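Kitchens, Bathrooms & Regret > Deposits, and when to panic about them

Thread: Fitter wants £1000 before he'll put us in the diary. Normal?
Started Tue 2 January

Moving this over from the general board, where it was becoming a discussion of somebody's brother-in-law. Please keep it to kitchens.

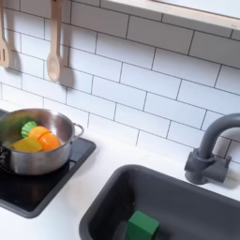
pelmet_or_bust

We have a quote from Siller for fitting a small galley kitchen. £2709, labour only, units bought by us and already blocking the hall. Nice bloke, came when he said he would, measured things twice and made no sucking noises through his teeth, so I was suspicious from the start.

The quote arrived last week and at the bottom it says £1000 on booking, non-refundable, start date "to be confirmed, likely May". So I hand over more than a third and in return I get the name of a month.

My other half says this is how it's done now and I'm stuck in the past. I say a deposit should buy you a date. Who's right? (Me, I'd like it to be me.)

tannin_stain

You. Next.

ogee

Not so fast. I used to do this for a living, and the deposit is there to stop people booking three fitters and going with whoever turns up first. Which people do. I once drove an hour to a job and met another fitter coming out of the house with his radio under his arm.

But a third up front when he isn't supplying so much as a hinge is steep. If he were ordering the worktops I'd understand it. For labour I'd expect a few hundred, and I'd expect a week commencing.

pelmet_or_bust

He isn't supplying anything. The worktop is coming from Umari and they've had their own deposit off me, thank you. They at least gave me a date. It has moved, but they gave me one.

drip_tray

Going to disagree with ogee a bit. Good fitters round us are booked solid and can ask for what they like. We quibbled over a deposit, felt very pleased with ourselves, and then washed up in the bath until the autumn. Pay the man.

tannin_stain

"Pay the man" is how my neighbour came to own a very expensive hole where her larder was.

drip_tray

Did she ask for references? Did she see any of his other jobs? There's quite a lot of ground between handing cash to a stranger in a van and paying a deposit to a firm that's been recommended.

pelmet_or_bust

Two references, both glowing, both from people who sounded as if they might be related to him. I haven't been to look at anything in person.

Other thing I should have mentioned. The quote says extra work is charged at £34 an hour, and there's no list of what counts as extra.

ogee

There's your real problem. Forget the deposit for a minute. An hourly rate with no list of what's included means everything is extra the moment he takes the old units off and finds the wall isn't straight. It won't be straight. No wall behind a kitchen has ever been straight. 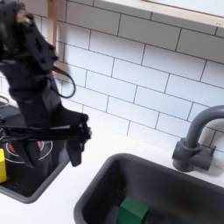
Get him to write down what the £2709 covers, line by line, before you argue about anything else. Taking out and disposal, first fix, making good, tiling, sealant, the lot. Tiling especially, as people assume it's in and fitters assume it isn't. If you're after something like the white tiles in that photo, going right along behind the worktop, ask who's cutting round the sockets, who's buying the adhesive and who's grouting. Three questions, and I've known the answer to all of them be "I thought you were".

tannin_stain

Also ask who's moving the units out of the hall. I'm serious. Mine charged for it under "site preparation".

skirting_the_issue

Long time reader, first time annoyed enough to post. We used Kivinell last year and they do it in stages: small amount to book, a chunk on the first morning, a chunk when the worktops are in, and the rest a week after they've gone, once you've found the drawer that doesn't shut. No drama at all. If a firm won't even talk about stages I'd walk.

drip_tray

Kivinell quoted us nearly double what we paid in the end, so I'd hope there was no drama. For that money I'd want them to cook as well.

skirting_the_issue

You also did your washing up in the bath for months, by your own account.

drip_tray

A fair hit.

pelmet_or_bust

Right, I rang him. Report as follows.

He was perfectly reasonable about it, which has rather spoiled my week. The list of what's included is coming by email. Tiling isn't in, so ogee gets a biscuit. Disposal is in, but only if I get a skip, so it's in the way the sea is in Birmingham. Moving the units out of the hall is free "if they're not in the way", and we're both pretending to know what that means.

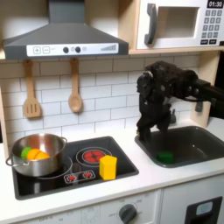
On the deposit he'll take half of what he asked for and give me a week commencing, in writing, and if he moves it by more than five working days I can have the money back. I asked for that last bit expecting to be laughed at. He said fine, and then asked if I'd chosen a tap. I have not chosen a tap. There's a Suksawat one I like but it's the sort that needs its own instruction booklet, and the other half has views.

ogee

That's a decent result. Get the refund bit on the same bit of paper as the price. And choose the tap before he cuts the hole, please, for his sake.

tannin_stain

I maintain he's up to something.

drip_tray

You maintain that about the window cleaner.

tannin_stain

He comes when I'm out and says he's done the back. How would I know?

skirting_the_issue

Don't forget to hold something back at the end, whatever he says about the balance being due on the day. The last bit of money is the only thing that will ever bring a fitter back to look at a plinth.

pelmet_or_bust

Have asked. He says balance within seven days of finishing, so I've got a week to open and shut every drawer. Email with the list still hasn't come. Will update when it does, or in May, whichever's first.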